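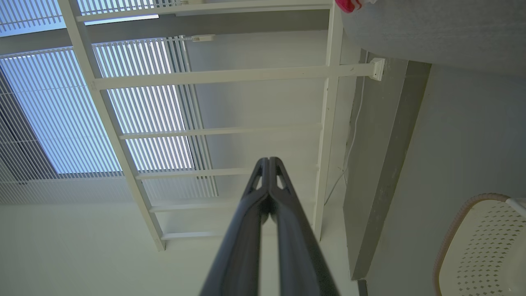

Lesezeit: 2 Minuten

Ticket: WLAN im Lager bricht immer am Nachmittag ab
Status: gelöst
Standort: Kenton, Halle und Büro
Gerät: Router Hindari, dazu ein Zugangspunkt unter der Decke

Problem
Seit September verlieren die Laptops in der Halle jeden Tag die Verbindung, meistens zwischen 14 und 16 Uhr. Das Netz wird noch angezeigt, aber es öffnet sich keine Seite. Nach einigen Minuten geht es wieder, manchmal nur für kurze Zeit. Im Büro, wo die Rechner mit Kabel verbunden sind, gibt es keine Störung. Deshalb habe ich den Internetanschluss selbst als Ursache ausgeschlossen.

Erster Versuch
Ich habe den Router neu gestartet und die Firmware aktualisiert. Am nächsten Vormittag war alles gut, am Nachmittag kam der Fehler zurück. Danach habe ich den Kanal von 11 auf 1 geändert, weil die Firma nebenan auch auf Kanal 11 sendet. Das Signal wurde etwas besser, die Abbrüche blieben.

Zweiter Versuch
Der Support von Drurnurov hat mir geraten, das Protokoll vom Zugangspunkt auszulesen. Ich musste zuerst das Passwort suchen, es stand noch auf dem alten Lieferschein. Im Protokoll steht diese Zeile an einem einzigen Tag 47 Mal:

DHCP: no free leases

Damit war die Richtung klar. Der Zugangspunkt hat eigene Adressen vergeben, obwohl das nur der Router machen soll. Sein Bereich hatte nur 10 Adressen. Am Vormittag reicht das für die Halle, aber nach dem Schichtwechsel melden sich auch die Telefone der zweiten Schicht an, und dann ist der Bereich voll. Die Adressen der ersten Schicht wurden nicht frei, weil die Gültigkeit auf 24 Stunden gestellt war.

Lösung
Im Menü des Zugangspunkts unter "Netzwerk" den DHCP-Server ausschalten und die Betriebsart auf "Bridge" stellen. Speichern und neu starten. Bei uns hat der Neustart 2 Minuten gedauert, in dieser Zeit bitte den Stecker nicht ziehen. Danach auf jedem Laptop das WLAN einmal aus- und wieder einschalten, damit er eine neue Adresse vom Router bekommt.

Ein Laptop von Ibarra wollte trotzdem nicht - dort war die alte Adresse fest eingetragen. Ich habe sie gelöscht und auf "automatisch" gestellt, dann ging es auch mit diesem Gerät.

Nachtrag
Seit der Umstellung keine Abbrüche mehr, auch nicht beim Schichtwechsel. Der Drucker in der Halle hat jetzt eine andere Adresse als vorher und muss auf den Laptops neu hinzugefügt werden. Die Anleitung dafür liegt im gemeinsamen Ordner unter "Drucker Kenton". Ticket kann geschlossen werden.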